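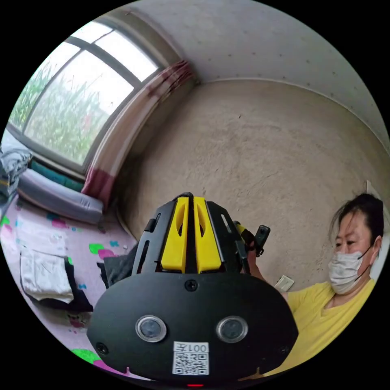
1/ Went through the Ridutov folding demos last night. Everyone keeps saying bedroom data will fix cloth handling. I have doubts, and most of them are about software.

2/ Start with time sync. Two hand-held grippers, two clocks. Pull a dark gray cloth tight between them and any offset shows up as a hand arriving before the fabric does. Zamine's aligner says it handles this. I ran it on 347 clips and threw out 12 by hand that it had passed as clean.
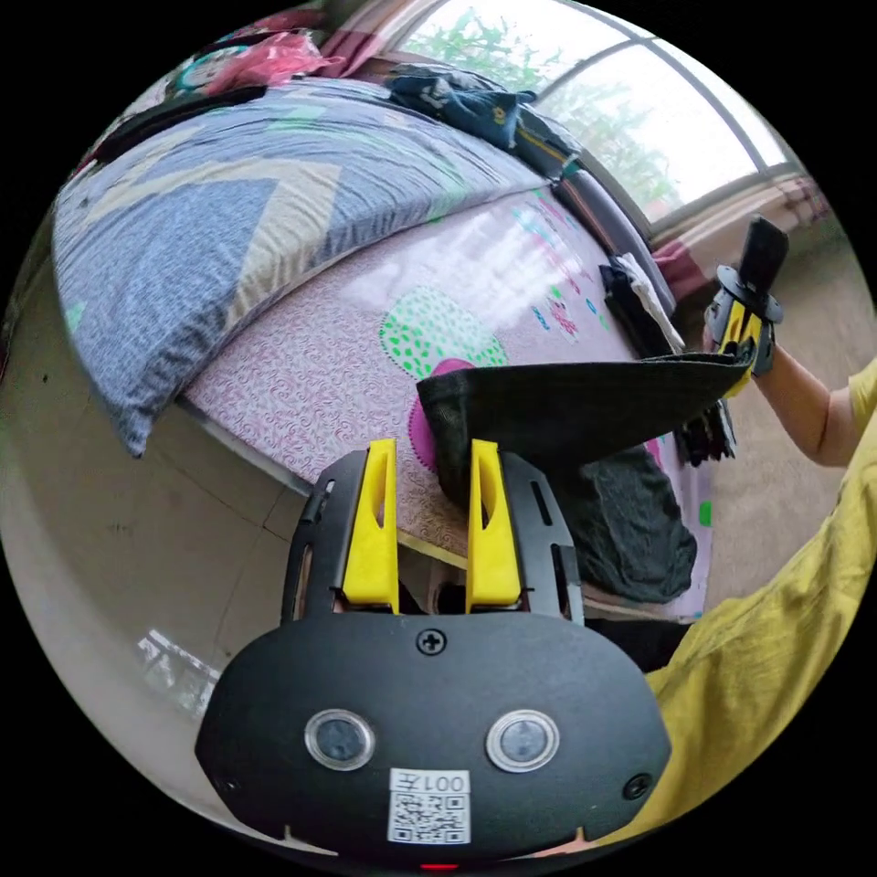
3/ Next, pose tracking. Wide lens, dark fabric close up, patterned bedding behind. The tracker is happy as long as it can see the pattern. Fill the view with cloth or a yellow shirt and it starts guessing — and the confidence score barely moves.

4/ Neema Shemweta asked why I don't just mask the other arm. I tried. The mask eats the second gripper too, and that's half the task.
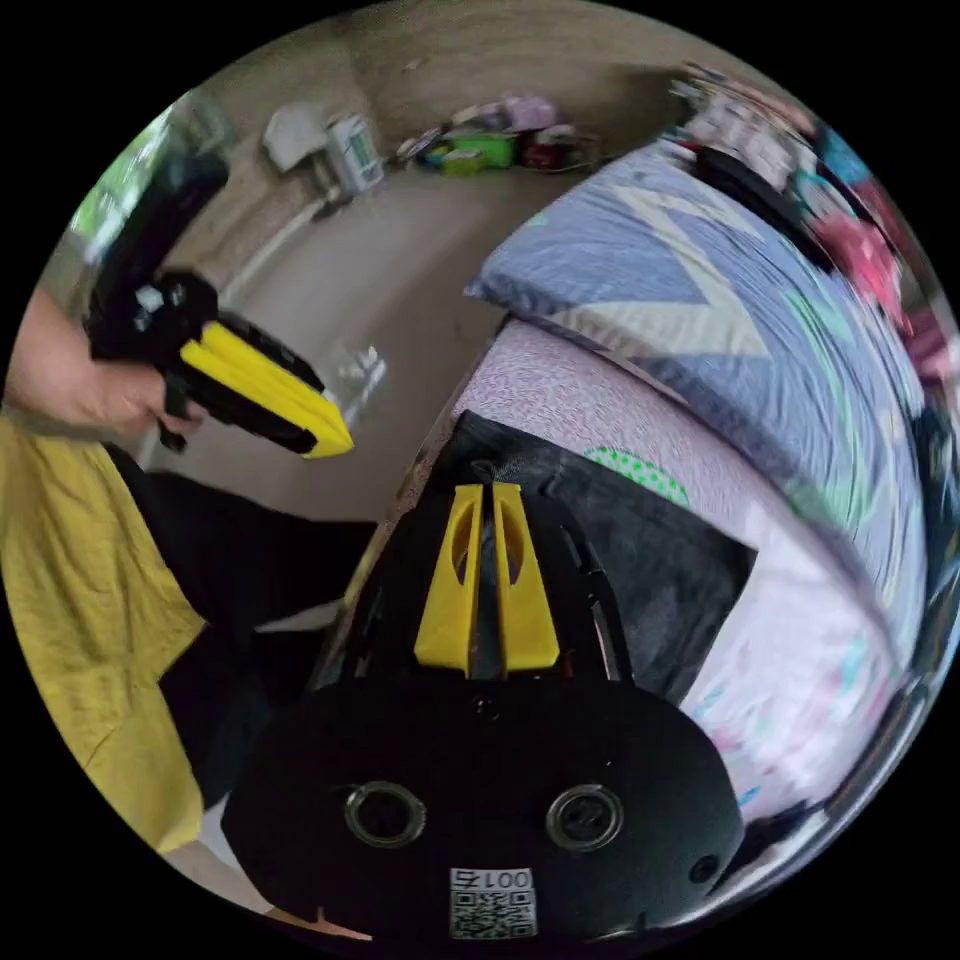 The Quansah planner wants a grasp point on every cloth. Fine for a flat towel. For a dark bundle on a bed with something else on top, it gives me 2 answers and ranks them equal. I'd rather it said "don't know."

5/ Also, please stop reporting "success" from gripper width alone. Closed fingers tell you the fingers closed. A pinched corner and a pinched bedsheet look the same in that log.

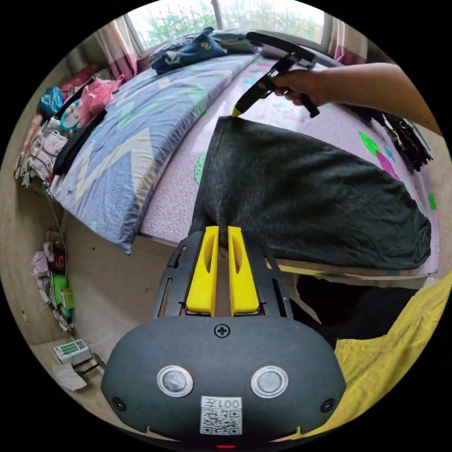 I'll rerun everything with Fakell's tracker before I complain any louder. Same clips, same thresholds, no hand-picked highlights. If the drift is still there I'm posting the plots — all of them, including the ones that make my own filter look bad.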